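About Us

Hi, and welcome to Plerkach! I'm the one who started this company, I still answer most of the email, and I wrote this page myself, so please forgive the rambling (my web person wanted three sentences and a mission statement, and I couldn't do it).

What we sell is a kit. It's called the Flemton, and it's everything you need to get a robot arm you already own doing small, fiddly bench work: a gripper mount, a set of fingers, a fixture tray printed for your parts, and the software that ties it together. We don't make arms. There are plenty of good ones out there, and most of the people who call us have one sitting in a corner from a project that ran out of steam.

How it started

I used to fix computers for a living. I ran a repair counter in Cestley for 14 years, and a big chunk of that time went to the same few jobs over and over: memory out, memory in, drive out, drive in, check the processor, close it up. I liked the puzzle machines, the ones where you had to think. I didn't love doing the same swap on a stack of office towers all afternoon with my wrists complaining.

So I bought a used arm, cleared some space at the back of the shop, and spent a whole winter being terrible at programming it. The first thing I learned was that the arm was rarely my problem. My problem was that the parts were never in the same place twice. I'd set a stick of memory down a little crooked and the fingers would close on air. Once I printed a tray with a pocket for each part, things got a lot calmer, and that ugly first tray is more or less the product we sell today. It's still on my shelf. It has a coffee ring on it.

A friend who taught electronics at a trade school asked if she could have one for her class, then another school wanted a set, and by January I had closed the repair counter and was printing trays full time.

What you get

The standard Flemton comes with the mount, two sets of fingers (long ones for reaching down between parts, short ones for everything else), one custom tray, cables and a year of updates. You send us your parts, or good measurements of them, and we design the tray around those. We print a test piece first and mail it to you so you can try the fit before we make the real thing. Please do try it! Folks skip this step and then find out their connector is taller than the drawing said.

We've shipped more than 400 kits so far, mostly to schools, repair shops and small recycling outfits. The Weidemann pack is our add-on for people working on desktop computers. It has ready-made tray layouts for common drives, processors and memory, so you can skip the custom design and save a bit of money.
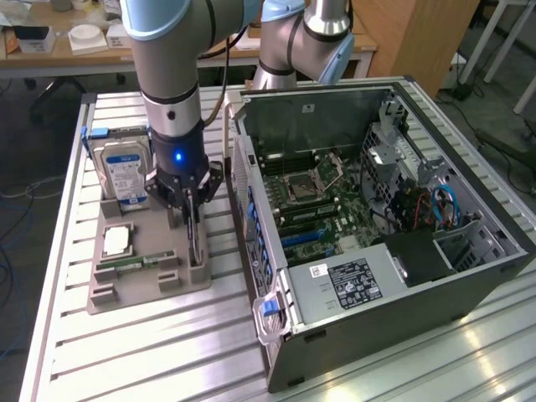 Fingers down in the tray, with a drive, a processor and a stick of memory in their places and an open tower alongside.

What we're not so good at

I'd rather you hear this from me. Cables are hard. If your job is mostly plugging in floppy little wires, call me before you order and we'll talk it over, and there's a decent chance I'll tell you to wait. We're also slow in late summer, when every school orders at once. Custom trays can take a month then.

And the kit does need someone on your side who's willing to tinker for a few afternoons. You don't have to be a programmer (I sure wasn't), but you do have to be okay with moving a tray a hair to the left and trying again.

Come say hello

We're a small team in one long room behind a tile store, and visitors are welcome if you write ahead. Bring your parts in a shoebox, people do it all the time, and we'll put them on the bench and see what fits. The contact form goes straight to me, and mornings before 10 are when I'm quickest to write back.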